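Vakgate Teach Kit — hand guiding and remote demo recorder

Updated Aug 8, 2026

Item no. 1319. In stock at Oststead, ships in plain cartons, two per order (arm cable set comes separate).

What it is: a handle, a pendant and the recording software. You show the arm the job, it keeps the path, you play it back. No code for the basic stuff. Works on six-joint arms with a two-finger gripper. Others on request, ask first.

Two ways to teach

By hand. Clip the handle above the gripper, squeeze the grip switch, push the arm where you want it. Let go of the switch and it holds. Tap the thumb button to open or close the fingers. Every tap is saved as a step, so you can go back and redo one pick without redoing the whole run.

By remote. Same recording, but you drive from the pendant or from a second screen. Good for cells with a guard, or when the part is small and your own hand is in the way. Speed is capped at 300 mm/s in teach mode. You can set it lower, and for small parts you should.

Practice room

The kit comes with the Kaewsai practice room, a simulated cell. Drive the arm in there with the same pendant before you touch the real one. Recordings carry over, but check the heights — your table is never quite the same as ours. 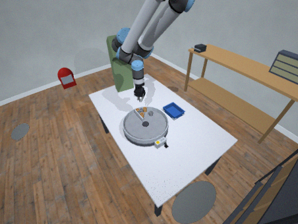

Start with the pick from the turntable to the blue tray. Teach it slow, come straight down, close, straight up, then across. New people always cut the corner on the way up and clip a rim. Record it three times and keep the best one. The software will blend them if you want but a clean single take is usualy better.

Moving things around in the room is allowed. Drag the tray, drag the turntable, save under a new name. The starter room can't be overwritten, so go ahead and make a mess.

In the box

Guide handle with grip switch
Pendant, 4 m cable
Clamp ring and hex key
License stick, one seat
Kaewsai practice room, installs with the main program
Printed quick start (the long manual is a download)

Not in the box: arm, gripper, table, safety gear, PC.

Specs

Handle weight: 800 g with clamp
Saved demos per job: 42 max
Teach speed cap: 300 mm/s
Playback speed: set by your arm, we don't touch it
Pendant plug: round 12 pin, locking
Screen language: English, German, Japanese

Before you order

Check your arm has a free-drive mode. No free-drive, no hand guiding. Remote still works.

Handle weight counts against your payload. Take it off for playback. Yes every time.

Emergency stop stays on your own controller. The pendant has a hold button, and it's not a substitute for a real e-stop.

Gripper finger length needs to be typed in by hand. Get this wrong and every demo is off by the same amount. Most of our support calls, this one.

Common questions

Can I fix one point without teaching again? Yes. Open the demo, pick the step, nudge it with the arrows, save.

Can two people teach the same job? Yes, but one at a time. Name your takes or you'll never sort them out.

Does it follow parts that move? No. Parts need to be where they were when you showed it. The Dingate camera add-on handles small shifts, sold seperately, see its own page.

Older pendant, gray case? Fits with the adapter. Firmware update first, then plug in.

Service and training

Remote setup help is included with every kit. Ask for Takumi Aoki at the Oststead desk, and have your arm model and controller version handy. On-site training by quote.

Returns: unopened license stick only. Handles can come back if the clamp hasn't been fitted.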